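Support > Water Meters > Readings and Billing > Ticket 264

Ticket 264: App reports a leak I can't find
Opened 6 May 2020
Status: Open (changed from Solved by customer)
Location: Dredulthorpe
Equipment: Tunport meter, Fuvport app

Customer:
The app says I used 2,000 gallons overnight. It sent a leak alert in the morning and told me to check my toilets. I did. Food coloring in the tank, no color in the bowl, either bathroom. The basement floor drain is dry. I don't believe that much water left this house without leaving a mark somewhere.

Support:
Thank you for reporting this. Most overnight usage comes from a toilet flapper or a dripping faucet. Please check all fixtures and restart the app.

Customer:
I restarted the app, though I don't see how my phone could change what went through a pipe in the yard. Same number. Kitchen faucet shut off fully, no drip at the spout.

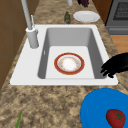

Kitchen sink with faucet at left and a dinner plate in the basin.

I then closed the main valve inside the house and watched the dial on the meter. It didn't move. The app still showed 12 gallons for that hour. So either water is being used with the valve closed and the dial standing still, or the app is making it up.

Support:
The app displays readings sent by the meter. It doesn't create readings. We suggest having a plumber inspect the line between the meter and the house.

Customer:
A leak in that line would turn the dial, and the dial was still. I paid for the visit anyway. Górecki Plumbing pressure tested the line and it held. Their report is attached. They also looked under the sinks and behind the washer and found nothing to fix. 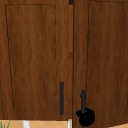

Can the app show usage when the dial on the meter isn't moving?

It can, if the radio unit sends old readings late. The app files them under the hour they arrive, and the dial is the figure to trust for billing.

Customer:
That is a different answer from the one I got first. If late readings explain it, the earlier hours should be missing from the graph. They aren't. Every hour has a bar. I count the overnight total as unexplained.

Support:
We have asked Tunport for the stored log from the radio unit. The leak alert has been cleared. Marked Solved.

Customer:
Clearing the alert isn't a fix. Please reopen. I want the dial figure compared with the billed figure, in writing, before the charge goes through.

Support:
Reopened. Charge on hold until the log is received.

Related tickets
Leak alert repeats after being cleared
Fuvport app shows usage for a vacant house
How to read the dial on a Tunport meter
September bill doesn't match app total
2 meters listed under one address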